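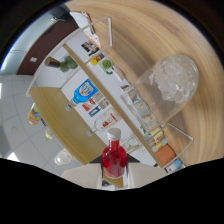

Clustard two-tier shelf, in use on a wooden tabletop with bottles, a glass dome and a little greenery.

Clustard Two-Tier Tabletop Shelf
Maker: Serelberg
Item no. 782-C
In stock

We have wanted a good tabletop shelf in the drinks and serving section for ages, and the Clustard is the one we finally settled on. Two wooden boards, white uprights, and a footprint that leaves you most of your table to work on. It was drawn by Amedeo Fontana, who started out making display pieces for bars and then noticed that people kept taking them home (he did too, apparently, and his own kitchen has had the first one in it ever since).

What we like is how much more you can do with a table once there is a second level on it. Bottles go underneath, small things go up top, and the space in front stays open for pouring, slicing and mixing. If you make syrups or cordials at home you know how quickly a work surface disappears under caps and funnels. With the Clustard you can keep the bottles you're filling right in front of you and reach past them for whatever comes next, and it is such a pleasure to work that way!

It's a lovely thing to look at as well. The wood is light and the white keeps it from looking heavy, so colored glass and bright liquids really stand out against it. We set ours up with red and green things first, then blue, then everything at once. Everything at once won.

Size and weight limits

Width: 782 mm
Height: 410 mm
Depth of boards: 157 mm
Maximum load, lower board: 20 kg
Maximum load, upper board: please keep to lighter items such as cups, packets and small plants
Boards: wood, oiled at the workshop
Color: light wood and white
Assembly: needed, hex key included

The boards are deep enough for a standard liquor bottle with room to get your fingers behind it. Wide serving bowls will hang over the front, so those are better on the table.

Putting it together

You need one person and a clear stretch of floor or table. Lay out all the parts before you start and find the two boards. They look alike, but the lower one has an arrow stamped on its underside, and the arrow points to the front. Fit the lower board first with the screws finger-tight, add the upper board, stand the whole thing upright, and only then go around with the hex key. If you tighten as you go, the last screw never lines up and you will be taking it apart again. (We were.)

The feet come with felt pads already on. Spare pads are in the small bag with the key. 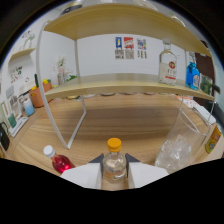 Lower board with bottles at the right-hand end, and a clear glass pitcher on the table below.

Arranging it

There is no correct way, but after living with one we do have favorites. Tall bottles look best grouped at one end of the lower board, labels forward. A single blue bottle next to a clear one is a very good combination. Leave a gap, then put something low and green, and the whole thing relaxes. A pitcher can stand on the table right by the shelf, where it's easy to grab by the handle.

Small bottles with screw caps are the nicest thing of all to use with it. Fill them with whatever you have made, mix up the cap colors so you know which is which, and line them up on the table in front. Orange for the lemon syrup and white for the red one is our system, and you are welcome to it. A folded cloth within reach is a good idea when there is syrup about.

A glass dome is fun too. Ours has held cheese, seedlings and, for one birthday, a heap of sparkly fake ice.

Don't be shy about plants. The round-leaved kinds stay compact and suit the boards, and a succulent will put up with being forgotten behind the cocoa. Stand pots on a saucer, please, as the oil finish resists splashes but won't forgive a ring of standing water left for a week.

Care

Wipe with a damp cloth, then a dry one. Sticky patches come off with warm water and a drop of dish soap. Skip scouring pads and anything with bleach in it. Once or twice a year, rub the boards with a food-safe oil; we use Urnix board oil and sell it in the small tin, which does both boards with plenty left over. The wood darkens a shade each time and gets better looking for it.

Red cordials (cherry, raspberry, hibiscus) can stain raw wood. If you have sanded a board, oil it before you put anything red on it.

Goes well with

Barbieri screw-cap bottles, small, clear glass, sold singly. Caps in orange and white.
Barbieri pitcher, clear glass, with handle.
Urnix board oil, small tin.

Bottles, plants and tableware in the photos are not included with the shelf.

Questions we get

Can it hang on a wall? No. It's built to stand on a table or counter, and the uprights have no fixing points.

Will it fit under kitchen cabinets? It stands 410 mm high, so measure from the counter up and leave yourself hand room above the top board.

Can I buy a spare board? Yes, the lower and the upper are both available. Tell us which when you order, as the screw holes differ.

Is there a longer one? Serelberg is working on it and hopes to have it ready in June. We'll add it to this page when it arrives, and we can't wait to see it.

Delivery

Ships flat in one box, 157 mm longer than the boards on account of the padding at each end, so check your parcel locker before choosing locker delivery. Returns are accepted unassembled, in the original box, with the hex key.

Page updated 26 Apr 2020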